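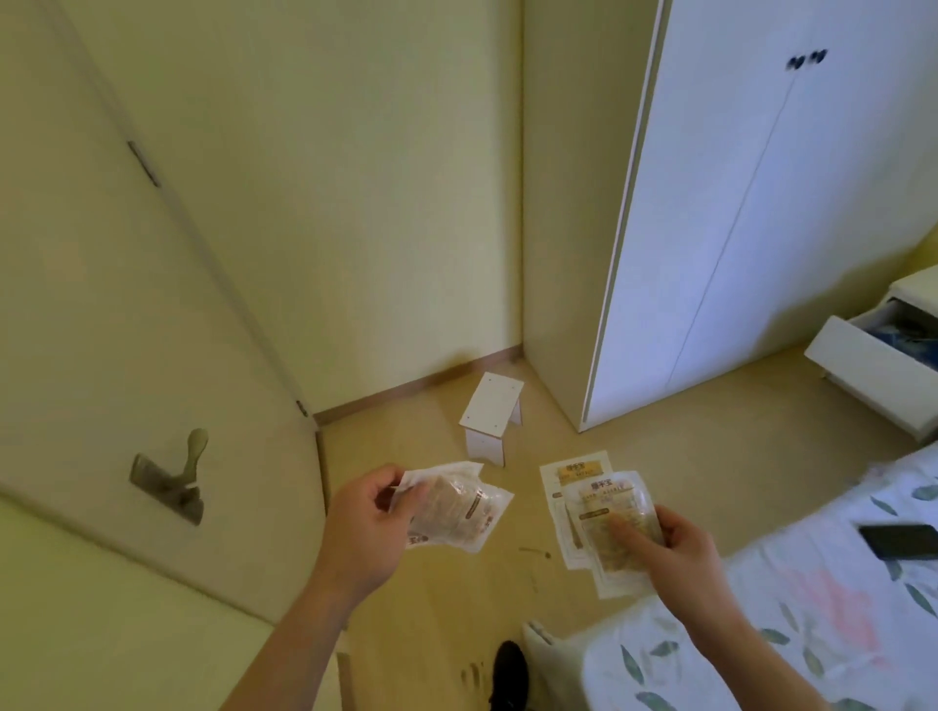 Quarter two report: outreach hearing checks, Rathore district

Prepared for Effie Urquhart, regional programs

Where we're up to

We screened 200 people by the end of November against a target of 400, so the arithmetic is not flattering. Most of the shortfall comes from the three weeks the portable booth spent in a freight depot, enjoying better climate control than our office does. It has been back in service since, with a new door seal and no apology.

Of those screened, 57 were referred for a full audiology assessment. Six have been fitted with aids so far. The rest are waiting for appointments, and the wait in town is longer than we'd like.

Staffing

Archana Tripathi now runs the Thursday clinic on her own, including the wax removal that was never in anyone's position description. We'd like to put her up a pay level before another centre does.

Software

The move to Plamavitz for patient records is finished, give or take the letters module, which still addresses every client as "Dear Child". Older clients have been good-humoured about it. The supplier has promised a fix twice.

Spending

Travel is over budget — fuel, mainly, plus one windscreen. Consumables are under. We ask to carry the difference across.

Next quarter

Two more visits to the aged care homes on the northern run, and a school day at Fumetero if the road is open. The audiometer is due for calibration in the first week and we've booked a loan unit to cover it.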